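Jiven 22-Inch Folding Sawhorse Workbench review: five months of cutting, clamping and carrying

Posted in Workshop & Garage

Price paid: $517 for the pair with the top and the clamp set
Where used: two-car garage, driveway, one basement job
Rating: 4 out of 5

I bought the Jiven folding workbench in June to replace a pair of plastic sawhorses and a door. The door had served as my bench since we moved to Prurwood, and by spring it had enough of a sag that a marble would roll to the middle of it. I wanted something I could set up in the driveway for long cuts, carry down to the basement when needed, and hang on the wall when the car had to come in. It is now November and the bench has been through a closet rebuild, a run of fence repairs, a plumbing job and a lot of small work. I have a clear idea of what it does well and where it falls short.

What comes in the box

The kit ships in two cartons. One holds the pair of folding horses. The other holds the top, the clamps, the bench dogs and a bag of hardware. My second carton arrived four days after the first, so plan for that if you have a job waiting. Both were packed tightly and nothing was damaged.

The horses are steel, painted dark gray, with rubber feet. The top comes in two halves that lock together with a pair of cam latches underneath. Each half is 22 inches deep. Dog holes run across both halves in a grid, and the clamps drop into any of the holes. You also get a sheet of instructions that is mostly drawings. The drawings for the horses are good. The drawing for the cam latches is wrong, or at least mine was. It shows the latch arms pointing outward, and if you put them on that way the halves will not close. Turn them in and they work fine.

Assembly

It took me most of an evening. The horses come together already and only need the feet pressed on. The top needs the latches, four brackets and a rail along each long side. You will want your own screwdriver, as the one in the bag is short and the tip is soft. I stripped one bracket screw with it before I switched.

The rails have to go on square or the halves will not meet. I clamped each rail to the top, checked it against a framing square, and then drove the screws. If you just line the rail up by eye you will probably be doing it a second time.

Stability

This was the part I cared about most, and the bench does well. On a flat concrete floor with both horses fully open it does not rock. I can plane the edge of a board on it as long as I plane along the length. Planing across the width will make it shift a little, and heavy chiseling makes it bounce. It weighs a fraction of what a real woodworking bench weighs and you notice that in the first five minutes of hand work.

On the driveway, which slopes toward the street, it was less happy. The legs on these horses have one height setting beyond the standard one, and there is no fine adjustment. I have been putting a scrap of decking under the low feet. It holds, but for the price I think each foot should have a threaded leveler. Tarilham puts them on a cheaper bench.

The top

The surface is a dense board with a smooth coating. Glue pops off it once dry. Latex paint does not, and I have a white ring from a quart can that will be there forever. Water beads up if you wipe it within a few minutes. I left a wet rag on one corner overnight in August and the edge of the nearest dog hole swelled slightly. It has not spread, though the dogs are now tight in that hole and I avoid it. I would rub some paste wax into the holes when the bench is new. I did mine in September and should have done it on day one.

The seam between the halves is even on top to the touch, but it does catch sawdust, and fine dust works down into the latches. Every couple of weeks I open them and blow them out. When they get gritty they feel closed before they are, and the halves can separate by a hair if you lean on the middle.

The clamps

The four clamps that come in the kit are the best part of it. They are quick-release, they drop straight into the holes, and they hold a board flat without leaving a mark if you keep the pads on. The pads do fall off. I lost one in the grass in July and Jiven sent a bag of replacements for the cost of postage.

Reach is limited. Anything thicker than a doubled two-by-four will not fit under the jaw, so for fence posts I went back to my own bar clamps over the edge of the top. The rails get in the way of that a bit. There is only a narrow strip on the short ends where a bar clamp can get a flat grip.

For round stock, pipe and conduit, the clamps alone are not enough. A length of pipe wants to roll as soon as you put a saw on it. I cut a V into a block of scrap maple, put that on the bench under the pipe, and clamped down on top. With the block in place I cut all the copper and the steel conduit for the basement job on this bench with no trouble. Jiven sells a V-block as an accessory. Mine cost nothing and took ten minutes.

Using it for metal

Most reviews of this bench cover wood only, and since I bought it partly for metal I will say a little more. For hand cutting it is fine. A hacksaw pushes the load along one direction, and if you set the work so the stroke runs along the length of the bench, it stays put. Set it across the bench and the whole thing walks. Keep the cut close to a clamp, as thin conduit will chatter if it hangs out more than a hand's width.

Filings are a nuisance. They get into the dog holes and then onto the next piece of wood. I lay down a piece of old carpet with a hole cut for the clamp.

I would not use it with an angle grinder. The coating will not like sparks, and I did not want to find out how much it didn't like them.
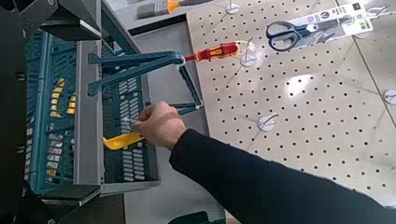 Hacksaw with a teal tubular frame and a yellow handle.

Blade choice matters more than the saw, in my experience. A fine-tooth blade for conduit and thin tube, a coarser one for bolts and solid bar. Put the teeth facing forward, tension it until it stops flexing, and let the saw do the work on the push.

Folding and storage

Each horse folds flat in a few seconds. The top comes apart into its two halves and those hang on a pair of wall hooks that you buy separately. I used ordinary garden-tool hooks from the hardware store and they hold fine. Folded, the whole kit takes up less wall than a bicycle.

One horse has a stiff hinge lock. It was stiff new and it still is. A drop of oil helps for a week or so. Watch your fingers on it. I pinched a thumb the second time I folded it and my neighbor Annatjie Msimang, who borrowed the bench to refinish a set of interior doors, did the same thing. She liked the bench otherwise and thought the height was about right for sanding, though she is shorter than I am and I find it low for long jobs. I'm six foot one, and after an hour of sanding my back knows it.

Carrying it is a two-trip job. The horses go in one hand each. The top halves are awkward on stairs with no handle cutout, and I have scraped the basement wall twice.

How it compares

I looked at two others before buying. The Tarilham is cheaper, has the leg levelers, and comes with a one-piece top that does not break down. If you have a spot where the bench can stay put, I would take the Tarilham and spend the difference on clamps. The Khasawneh is a heavier bench with a proper vise at one end. I used one at a friend's shop for an afternoon and it is a better bench for metal in every way, but it does not fold and two people are needed to move it.

The Jiven sits between them. You are paying for the folding and for the clamps. If you don't need the folding, you can do better for the money.

What I would change

Levelers on the feet. A handle hole in each top half. A correct drawing for the latches. A sealed edge inside the dog holes, so that a wet rag does not do what mine did. None of these would cost much, and the first one is the only reason this is not a full five.

Who should buy it

Anyone with a shared garage who does a mix of jobs and has to put everything away at the end of the day. It is strong enough for general carpentry, sheet goods if you support the ends, and light metalwork by hand. It is not a bench for heavy planing or chopping mortises, and it is a poor choice if your only work area is a sloped driveway.

Update: I asked Jiven about levelers and was told they are looking at a foot kit that will fit the existing legs. No price or date yet. I will add it here when I hear more.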